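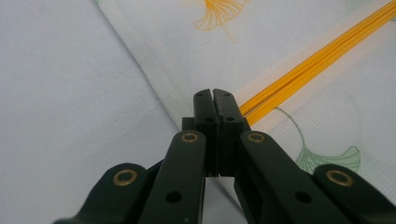
Home | Sets | Cloth | Paper | Downloads | Contact

Sososcombe Cloth and Strip Set - README
Posted 21st October by the Zultlow soft goods desk
3 comments | 11 shares

# Sososcombe Cloth and Strip Set

Quick version, full card when there's time. Small set of layouts: one cloth, one or more narrow strips, laid flat on a board. Put together for people doing work on thin floppy things. Hosted by Enetico. Tagle did the naming scheme, so complaints about underscores go to them.

## What's in it

- 149 layouts recorded, 147 in the release
- 2 pulled, wrong cloth logged against the layout. Will go back in if we can sort out which cloth it was
- one text note per layout, some very short
- cloth list and strip list as separate files

Folder names go cloth, strip, layout number. Strip colour in the folder name is whatever got typed that morning, so "yellow" and "gold" are the same thing in the first batch. Use the strip list instead.

## The cloths

Tea towel sort of weight, mostly. Some printed, some plain. All washed before use and ironed at least once, not ironed between layouts. So creases build up through a batch, and the later layouts in each batch are rougher than the early ones. Left that in on purpose.

Prints matter more than we expected. A scattered leaf print hides a shallow fold really well, stripes give it away. If you're scoring flatness by eye do the plain ones first and get your eye in.

## The strips

Thin, narrow, light. They curl if they've been stored rolled and take a while to relax. We started keeping them flat in an envelope after the first batch, big improvement.

Lengths are in the strip list. Measured slack, not pulled tight. A couple of the shorter ones were trimmed part way thru when the ends frayed, new length is entered as a new strip with a b on the end.

## The table

Light wood, raised rim all round, pale blue-grey board sitting inside it. The rim is handy - strips don't wander off onto the carpet. It also means you can't slide a cloth straight off the edge, it has to be lifted. Anyone redoing this on a flat bench will get different numbers for clearing.
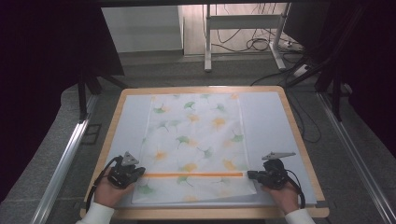 ## How a layout goes

1. Cloth down first, far edge to near edge. Smooth from the middle out.
2. Near edge last. It's the one that flips under.
3. Strip across, taken by its ends. Roughly level is fine.
4. Note any fold wider than a finger.
5. Strip off, cloth off, shake, next.

Don't press the strip down to make it behave. It picks up the cloth's creases and then it's useless for the next one.

## Notes files

Plain text. Words used for folds are "tuck", "ridge" and "flip". Ridge means it stands up by itself, tuck means it goes under. Flip is an edge turned right over. Earlier notes say "wrinkle" for all three, sorry, havent gone back.

Each note is capped at 400 characters. A few hit the cap and stop mid-word.

## Known problems

- left and right swapped in the notes for layouts 31 to 38
- plain cream cloth and plain white cloth look the same under our lights, check the list
- no damp cloths. Asked for twice, not planned
- one strip has a knot nobody logged. Turns up in several layouts

## Using it

Free for teaching and research. Credit as Sososcombe Cloth and Strip Set, Zultlow. Please don't rehost the zip, link to the Enetico page - we fix labels now and then and old copies hang around for ages.

Corrections through the contact form, layout number in the subject line please.

Share | Print | Back to Sets
Comments (3)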